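Woltitz 齿轮装配教学套件(社团版)

适用:中学及大学机器人社团、选修课、校际比赛备赛
供货:Pridow 教学器材
页面更新:2025年3月4日

产品介绍

做这套东西的念头,是从社团活动室里慢慢长出来的。Faustino Chávez 老师带机器人社好多年了,每年新生进来,头几节课都是抓方块、抓小球,抓到第三个星期大家就开始打哈欠。方块抓得再熟,碰到真正的金属零件还是一塌糊涂:滑、沉、反光,边上还带齿。于是他跟我们商量,能不能配一箱真齿轮,让学生从第一个月起就摸得到机械的脾气。我们觉得这个主意特别好,前前后后改了几版,才有了现在这一套。

套件的核心是一组金属齿轮,有直齿轮,也有锥齿轮,外加一块中间开孔的大圆盘,还有一对可以更换的夹指。夹指是打印件,外宽内窄,中间开长槽,内侧贴黑色泡棉。泡棉看着不起眼,却是我们改得最久的地方,太软了齿轮会歪,太硬了又咬不住,最后定下来的这一款软硬适中,用旧了撕下来换一条就行,箱子里备了好几条。

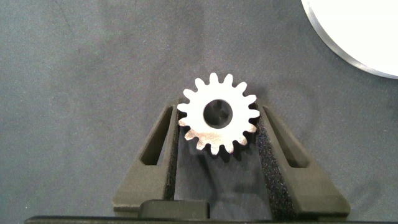

课程一共 15 个单元,每个单元配一页任务卡和一页教师用的提示。前面几个单元只练一件事,就是把一个直齿轮稳稳当当夹起来,保持端面朝向不变,再放回原处。听起来简单,真做起来,学生往往要花掉整整一节课。Eduardo Esteves 老师在 Falcão 社团试教的时候有个做法,我们很喜欢,后来写进了教师提示里:先不许开程序,让学生用自己的两根手指去捏齿轮,捏齿顶,捏齿根,捏端面,各捏几次,再回到屏幕前面写夹持点。捏过的孩子写出来的坐标,跟没捏过的真是不一样!

箱内物品

金属直齿轮,含短齿面和长齿面两种规格
金属锥齿轮
带中心孔的大圆盘
深色打印夹指一对,另附备用泡棉条
深灰色台面布一块
任务卡一册,教师提示一册
收纳箱(内衬按零件形状开槽,收拾的时候少一个一眼就看得出来)

机械臂本体不包含在内。Widine 教学臂的用户可以直接装上夹指,用别家机械臂的社团请在下单时写明法兰型号,我们会附上转接片。转接片不另外收钱,只是要多等几天,还请体谅。

关于台面布,常有老师来问能不能不要,换成便宜一点的配置。我们的建议是留着。亮晶晶的齿轮直接摆在浅色桌面上,相机识别起来很费劲,铺上深灰色的布以后,轮廓清楚得多,学生调阈值也不至于调到心烦。布面容易沾线头,上课前拿粘毛滚筒滚一遍,半分钟的事。

进阶任务

从第六单元开始,零件要放到一起来用了。圆盘摆在台面上,齿轮有的靠着盘边,有的压在盘上,夹爪得绕开旁边的零件,单独取走指定的那一个。锥齿轮是这一段的难点,它的齿面是斜的,两指一合,力的方向稍微偏一点,齿轮就会往外转。我们在任务卡上画了几种夹法,没有标哪一种是标准答案,让各组自己试,试完了在社团里讲给别的组听。
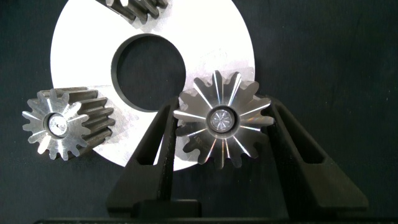
Fathima Karunaratne 老师的班上把这一段改成了小组赛,规则很有意思,每组轮流给对手摆零件,摆得越刁钻越好,只有一条限制,自己组必须先用机械臂取出来一次,这个摆法才算数。她写信告诉我们,有一组孩子为了找一个难度刚好的角度,放学以后还舍不得走。她的规则我们征得同意后印在了任务卡附页里,各校可以照着用,也欢迎改。

再往后是姿态控制和识别。学生要给相机画面里的齿轮分类,判断哪个是直齿轮,哪个是锥齿轮,端面朝着哪个方向,然后按照分类结果决定先取谁。金属件的反光会跟着灯光变来变去,同一个齿轮,上午和傍晚拍出来像两样东西,这正好拿来讲数据采集为什么要换着光线多拍。随套件附送一份练习图集,共 3,000 张,其中 2,010 张已经做好标注,余下的特意留给学生自己标。标注是个枯燥活,可是自己动手标过一遍,再看模型为什么认错,心里就有数多了。

社团项目:从一堆零件到一段录像

最后三个单元合在一起是一个完整的项目。每个小组从任务库里抽一张题目,自己定取件顺序,自己写程序,自己录像,自己写一页说明。题目有松有紧,松的只要求把齿轮按大小排好,紧的要求把齿轮夹到圆盘上方,对着指定位置停住,保持姿态,再慢慢放下。11月的校际展示上,Hélder Leitão 带的那一组选的就是紧的那种题,准备了很久,现场连着做了三遍,台下的家长看得比学生还紧张。
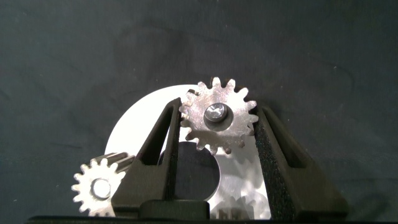
项目评分表也放在教师提示里,满分100分,80 分以上可以申请 Woltitz 的结业卡片。分数分成程序、操作和说明三块,说明这一块占得不少。我们有一点私心,希望学生养成把失败也写下来的习惯,哪一次掉了,掉的时候速度设的是多少,夹指开了多大,写清楚就有分。Hussam Tarawneh 老师帮我们看评分表初稿的时候,把“操作流畅”这一项划掉了,旁边批了一句“流畅是看出来的,请写能量出来的”,后来这一项就改成了重复定位的记录。

使用与保养

齿轮出厂时带一层薄油,第一次使用前请用干布擦净,油渍留在泡棉上会打滑。
课后把齿轮擦一擦再入箱,潮湿的地方最好在箱内放一包干燥剂。
齿面颜色发暗属于正常现象,不影响练习。
夹指请勿长时间处于夹紧状态,下课前记得松开。
零件有一定重量,低年级同学取放时请由老师陪同,别让齿轮从桌沿滚下去,砸到脚很疼的。
打印夹指若出现裂纹请停用,图纸文件可以向我们索取,学校有打印机的话自己打一副就好。

常被问到的几件事

一套够几个人用?我们的经验是一组三四个人共用一套最舒服,人再多就有人站在后面看手机了。人数多的社团建议两套轮换,也可以单独加购齿轮包。

没有编程基础行不行?行的。前五个单元用示教方式就能完成,程序从第六单元慢慢加进来,任务卡上给了起步代码,跟着改就可以。

零件丢了怎么办?单件补配随时都有,写信告诉我们缺哪个槽位就行,槽位编号印在箱内衬上。

可以先借来试一节课吗?可以,同城学校优先,借期两周,往返运费由我们和学校各担一半。请在申请里写明社团人数、机械臂型号和打算上课的时间,我们好提前把夹指装配好。

订购请填写页面底部的学校订购表,需要报价单或者合同盖章的,在备注里说一声。老师们上完课如果有新的摆法、新的题目,也请寄给我们,下一版任务卡正在排,还有空页。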